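The Notice Desk

Last updated: August

I took death notices for the Stuselville Sun for 3 years. The desk was at the front, next to the radiator, and people came to it straight from the street. Most of them had a sheet of paper folded in a pocket. I typed what was on it into Zelix, the program the paper used, and Zelix gave me a price.
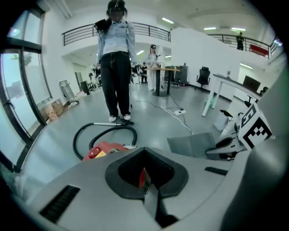
SHORT FICTION

The woman came in at ten past four, with the deadline at five. Her father had died at the hospital in Birkunik. She had written two pages by hand, both sides. I typed all of it and told her it came to 48 lines, $159 with the photo.

She asked what it would be without the dog.

"The dog is two lines," I said.

"And the bowling?"

"Six." 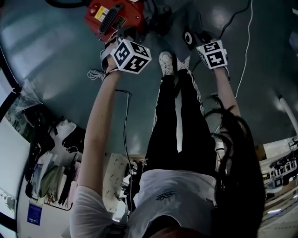
Stuselville Evening Writing Group

She took out the bowling. Then she read the screen over my shoulder and asked me to put it back and take out her brother.

I said I could do that, but families sometimes called the next morning. She said he would be the one calling, and I could tell him she paid for it by the line. I left the brother where he was and waited. The radiator knocked. She sat down in the chair we kept for people.

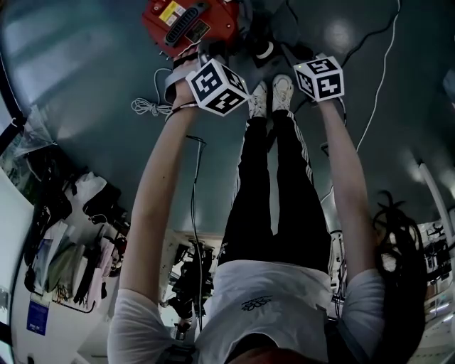 The rule at the paper was that we didn't give advice on wording. I had broken it before. I asked her what her father would have cut. She looked down at herself for a while, at the white T-shirt and the black track pants with two thin white stripes down each side, and said he would have sent her home to change before she talked to anybody about him. White sneakers, she said. He had one pair of shoes for bad news, and they were brown.

"Put that in," she said. "The brown shoes."

It added one line. She kept the brother, the dog and the bowling, and paid in cash.

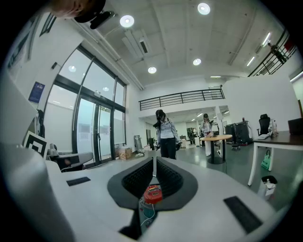

The Next Morning

The brother called at eight. I had the page open in front of me and was ready for him. He wanted to know how much it cost to run it a second day. I told him. He asked if the part about the shoes could go nearer the top.

I said it could, and moved it.

Contact the group | All stories copyright their authors | Back to top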